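# Woltura tabletop flower stand: is it worth it for spring parties?

I've been doing the flowers for our family Easter lunch for years now, mostly with jam jars and whatever the yard gives me, and this spring I finally gave in and bought one of those over-the-table stands. The Woltura one, the 40-inch, in the brass color.

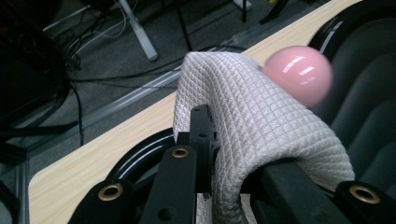 *White quilted cloth and a touch of candy pink.*

Okay, so what you get in the box: two uprights, two clamps, a crossbar that comes in pieces, and a little bag of hooks. The clamps screw onto the edges of the table and the bar goes over the top, so you can hang greenery and blooms above everybody's heads and still have room for the ham. I love this idea so much! Our table is narrow and a regular centerpiece always ends up on the sideboard by the time the potatoes come out.

Putting it together took me one cup of coffee. The bar sections screw into each other and they line up nicely, though I'd do them up on the floor before you lift anything (I tried it standing on a chair, don't be me). The clamps have rubber pads, but they're thin, and I put a folded dish towel under each one. No marks on the table so far.

The finish is pretty. It's a soft, warm brass, a lot nicer than the shiny yellow Coltus stand my sister-in-law has, and from across the room you'd think it cost more. Up close there are some rough spots where the uprights meet the clamps. I covered mine with ivy and forgot all about them.

Now the flowers! I went with eucalyptus along the whole bar, then white ranunculus and pale pink tulips tucked in, with a few painted eggs on ribbon from the Halász shop downtown. The bar held all of it without sagging, and that included 2 soaked foam blocks in cages, which are heavier than they look. The tulips kept growing and flopping the way tulips do, so by evening it had gone a bit wild. I didn't mind, but if you like things tidy, use something with a stiffer stem.

My main complaint is the hooks. They slide. If you hang anything off center it creeps toward the middle, and I ended up wrapping floral tape on both sides of every single one. The Ovus stand I borrowed last May had little notches along the bar and I missed those the whole time I was working. Also there's no storage bag, just the cardboard box, and good luck getting everything back in it the way it came.

The height is adjustable, sort of. You get a low setting and a high one. Low was too low for us (my uncle had leaves in his hair), so we stayed on high, and then it looked a tad skimpy until I added trailing jasmine. Budget for extra greenery if you're going high.

There were 859 reviews on the listing when I bought it, and I read far too many of them. A lot of people use it for weddings and baby showers, and I can see why. I wouldn't trust it outdoors on a windy day, though, not with the clamps the way they are.

So, four stars from me. I'd buy it again, with a roll of floral tape in the same order. Next up is a graduation brunch, and I'm thinking peonies if I can get them at a decent price.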